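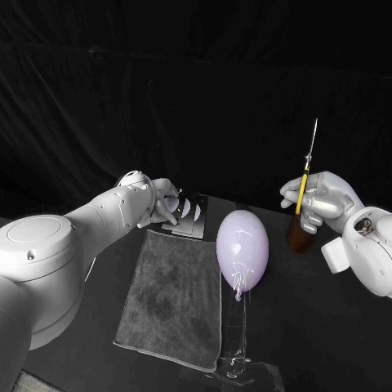
Wrapping balloons in clear film. Quick notes before I forget, since three people asked under the party table post

First thing, get the table sorted. Dark surface if you have one, clear film vanishes on a white counter and you'll spend half the morning patting around for it. I lay a gray microfiber towel down on one side. Anything round stays put on it, wet hands get wiped on it, and a balloon sat on a towel doesn't go skating off the edge every time somebody opens a door.

Cards, tags, whatever is going with the balloons: stack them flat, off to the side, fanned a little so you can pick one up without bringing four. Thick card is easier than thin. If you print your own, let them dry overnight. Mine smeared in July and I did the whole lot again.

What you need:

Small balloons, regular latex
Clear film, the crinkly cellophane kind or plain kitchen wrap
Scissors, sharp ones
Towel
Thin ribbon
Tape (only for the ends)

Balloons. Don't blow them up all the way. A full tight balloon pops the second the film drags on it. Stop while it's still egg shaped and has some give when you squeeze. I use Kokico ones, 14 to a bag, one bag does a kid's table with spares. Pale colors look best under film, dark ones just look shiny.

Tie the knot close. Long tails poke through the gather and look messy.

Dry balloon, dry hands. If you washed them (the dust they come in is awful) wipe them off good and give it 7 minutes. Film on a damp balloon grabs in one spot and wont slide. 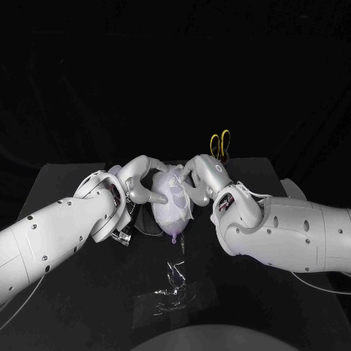
Wrapping goes quicker if you hold from the top with one hand and do all the gathering with the other. Don't swap hands halfway. Film over the front, round the side, bunch the extra, smooth it down with fingertips. Not nails!! Fingertips. Wrinkles are fine, you want some, they catch the light on the table. One big flat fold looks like leftovers.

Keep the knot down at the bottom the whole time so you always know which end you're tying off. Twist the film under the knot twice, ribbon, done. Tape on the inside if it springs back.

If it keeps sliding off the top your piece is too small. Cut bigger. See next bit.

Cutting film without swearing

Pull off a piece and shake it out before you cut. Hold it up by the top edge, let it hang. Cutting it flat on the table means it sticks to the table, then itself, then your sleeve.

Roughly square is plenty good. Trim after. 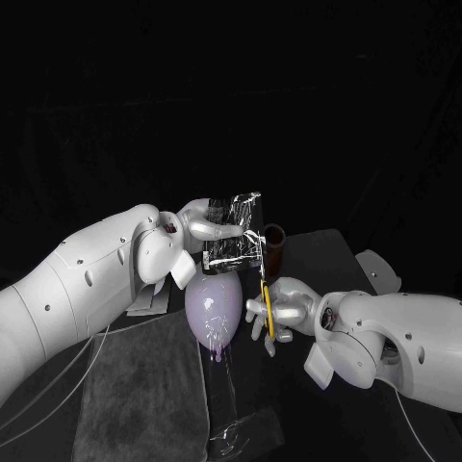 Start from a corner and use the whole blade, long slow snips. Little snips make a jagged edge and the jagged bits tear later. Scissors with bright handles are worth having just for this, you put them down under a pile of film and can still find them. Mine are Laitinen, had them forever, only ever used on film and ribbon. Paper dulls them so the paper scissors live in another drawer.

Keep the blades well away from the balloon. Sounds obvious. I've lost two.

Static: wipe your hands on a barely damp cloth, dry them, go again. Dryer sheet over the outside of the roll works too. Some folks say put the roll in the freezer, I tried it with the Mustent roll and couldn't tell any difference.

Rolls. The 200 foot roll is the one to buy if you do more than one party a year. The short ones run out at the worst time, and the cutter box falls apart anyway.

Putting the cards in

Two ways. Card between balloon and film, facing out, or card tied on the ribbon. Inside looks nicer but bend it a little first so it follows the curve, and watch the corners. Sharp corner plus balloon, you know. Snip them round. For big bold patterns, black and white especially, I'd tie them on outside so teh pattern isn't lost in the wrinkles.

Storing them till the party: big box, one layer, knots down, towel in the bottom. Cool room. Not the car. Make them the night before at the earliest, they shrink and then the film goes baggy.

Ok what else. Standing them up. A balloon wants to roll, so prop it knot down in a ring of rolled up ribbon or a jar lid. Egg shaped ones behave better than round.
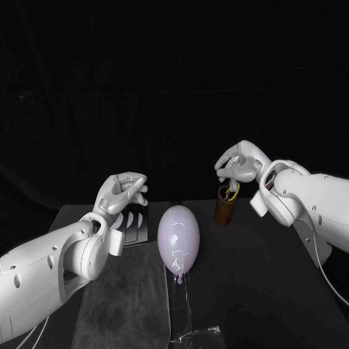
Balloon with the round end up, gray mat and patterned card off to the side.

Cleanup: film scraps all go in one bag as you cut, they get everywhere otherwise. Popped balloon bits too, pick those up right away if you have a dog or little ones. Shake the towel outside. Wash it without softener or it quits grabbing.

Baskets next, probably with the Dresuvance boxes. Leave questions below, I'll get to them after 4.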